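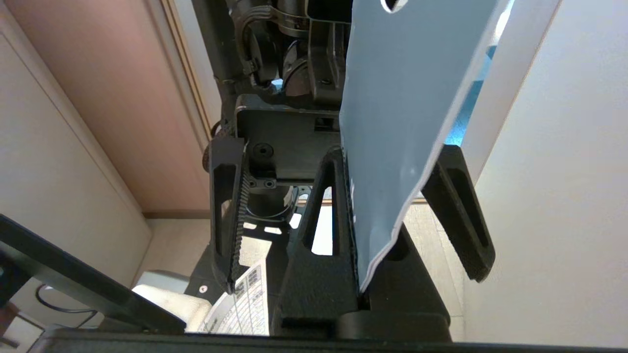 A light blue sheet held in a black gripper with a serrated inner edge.

Brevgate Prepares to Close Its Oldest Crossing

The swing bridge at Brevgate has carried traffic over the Chisholm River for most of a century, and for the last 11 years it has done so under a weight limit. Delivery trucks headed for the Sokport docks turn off at the county road and take the long way. School buses cross one at a time. In March, the bridge will close to all vehicles so that its center pier can be rebuilt.

The decision followed an inspection last spring in which divers found that river currents had carried away much of the gravel bed on the upstream side. The pier itself has not moved, according to the county's engineering office, but the remaining bed offers less protection in high water than state standards require.

"We could have continued with short closures and patch repairs," said Ásdís Holst, the county's director of roads and bridges. "Each of those repairs was costing more than the one before it. The board asked for a plan that would let us remove the weight limit, and this is that plan."

Under the schedule adopted on November 14, 2024, work will proceed in 5 stages. Crews will first build a temporary steel enclosure in the river and pump it out. The upper part of the pier will then be taken down, the foundation widened, and the stone facing returned to its original position wherever the blocks are sound. The turning machinery will be removed to a shop in Iltora for cleaning and new bearings.

The stone has a longer history than the bridge. Part of it came from a river wall begun in 1707 and taken down when the present crossing was built. County rules treat the facing as protected material, and each block must be recorded before it is lifted.

Merchants on the Brevgate side have asked for clear signs on the detour, which adds 40 minutes to a round trip by truck. The county has agreed to place signs at both ends and to keep the east walkway open to pedestrians except when the span is being lifted out. Bicycle riders will be asked to dismount.

River traffic presents a separate question. The span will be left in the open position for much of the work, and the channel on the Sokport side will remain available to small boats. Larger vessels will need to give notice to the harbor office - a requirement that already applies during spring floods.

Bids for the foundation work are under review. A contract for the machinery will be advertised separately once the shop in Iltora has completed its survey of the gears.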